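# El rincón de la colada, casi terminado

¡Por fin toca enseñaros algo del cuarto de lavar! Llevo desde el invierno prometiendo fotos del piso y siempre me salía con la cocina, que si los tiradores, que si la encimera (ya sé, ya sé, Despina, soy una pesada con la encimera). Pues hoy le toca al cuarto más pequeño de la casa, el que todo el mundo usa y al que casi no le dedicamos ni una tarde cuando hicimos la mudanza.

El suelo fue idea de Eduard. Yo quería baldosa hidráulica con dibujo, de esa que sale en todas las revistas, y él insistía en algo liso y gris claro, fácil de fregar. Estuvimos 11 días dándole vueltas, con las muestras apoyadas en la pared del pasillo, y al final ganó él. Me ha costado reconocerlo, pero me gusta muchísimo – aunque las marcas se ven, eso también os lo digo, y alguna roza ya tiene.

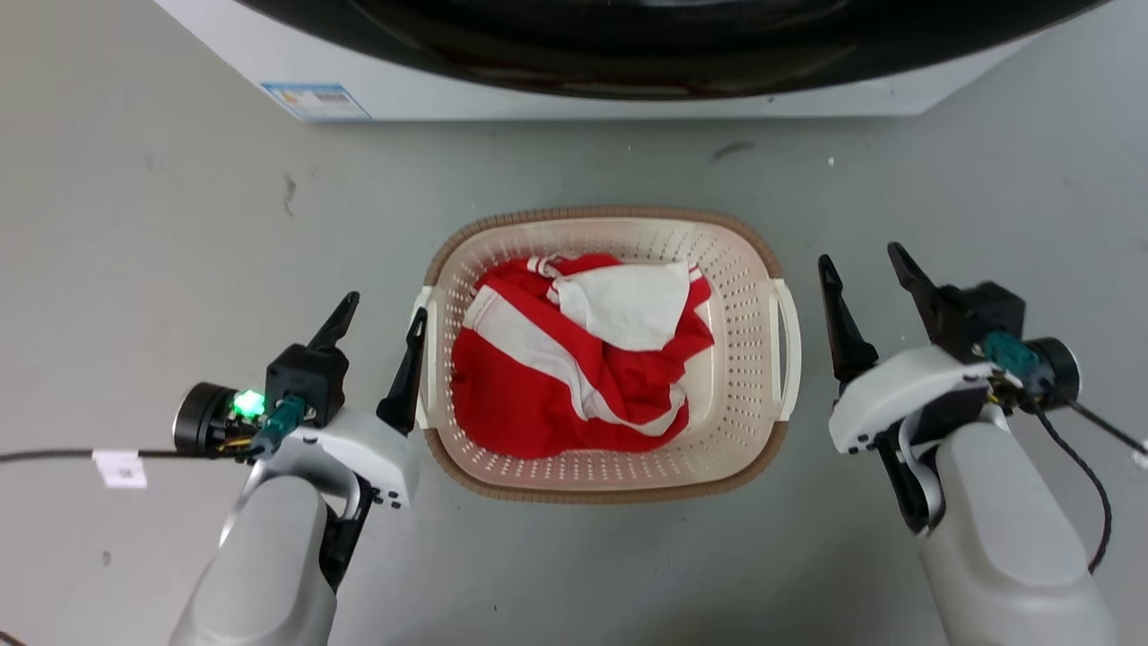

*La cesta delante de la lavadora, con la prenda roja de rayas blancas hecha un gurruño.*

La cesta me tiene enamorada. Es de plástico, color crema por dentro y con el borde marrón, y lleva agujeritos por los lados, así que la ropa respira un poco mientras espera su turno. Antes teníamos una de mimbre preciosa que enganchaba todos los jerséis (tres me destrozó, ¡tres!) y que ahora vive en el balcón con las pinzas y los trapos viejos. Esta la encontré rebajada a 16 euros en una tienda de menaje del barrio, un sábado que iba a por bombillas y volví sin bombillas. Las asas de los extremos vienen de maravilla para llevarla de un cuarto a otro cuando pesa.

Con el rojo tengo mis manías, lo confieso. Va solo o con oscuros, del revés y a treinta grados, y si lleva rayas blancas meto además una toallita de esas que atrapan el color. Mi amiga Ourania dice que exagero y que ella lo lava todo junto desde hace años. También lleva años con las toallas rosas, Ourania, un beso.

Me faltan por colocar dos baldas para el detergente y las pastillas de jabón, que de momento van rodando por el baño en una caja de zapatos. Las quiero a 47 centímetros una de otra para que quepa de pie la botella grande del suavizante. Antigoni me presta el taladro el fin de semana, y si me quedan rectas subo más fotos. Si me quedan torcidas también las subo, venga, que para eso está esta página.

Y si alguien sabe cómo quitar las rayitas oscuras del suelo sin dejarme las rodillas, ¡que me escriba! He probado con bicarbonato y con una goma de borrar, de momento con más paciencia que resultado.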